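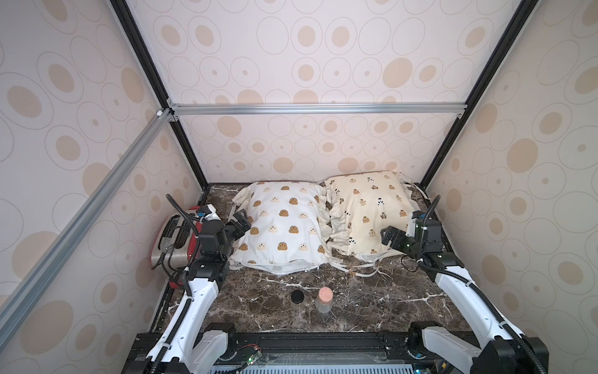
Slide 4 – ruffled edges. A frill adds fabric outside the seam line, so measure the pillow body first and record the trim separately. On the pair against the wall, the gathered white ruffle of the left cover spreads onto the floor, and the right one bunches where the two meet. Flarkimance covers: wash inside out, 6 to a load, then pull the frill straight by hand. Pause for questions.

Slide 5 – storage. Marnar shelf depth, 90 cm. Hand over to Alby Ruddock.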